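The Ten-Minute Bedroom
October 4, 2025

I used to save the bedrooms for last, and by then I was too tired to do them right. Since January I start there, with a timer set for 20 minutes - and I almost always beat it!

The roses hide everything, so I clear the top of the bed first.
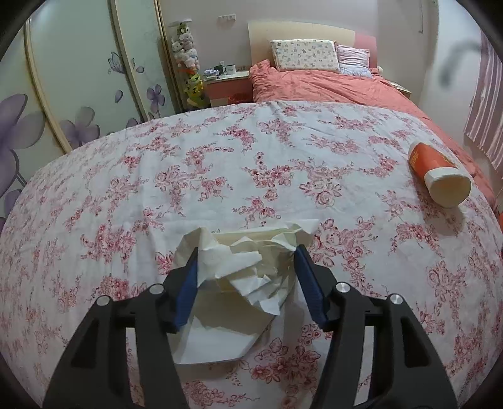
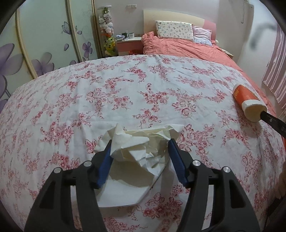 Crumpled tissue on the rose bedspread, with the pink bed still to be made.

Pillows and Pinks

Next come the pillows (two good shakes each, then back against the headboard). I never bother matching the cases. My rose bedspread came from a little shop in Skokness, and I've loved it through more washes than I can remember - it goes with any pink you throw near it.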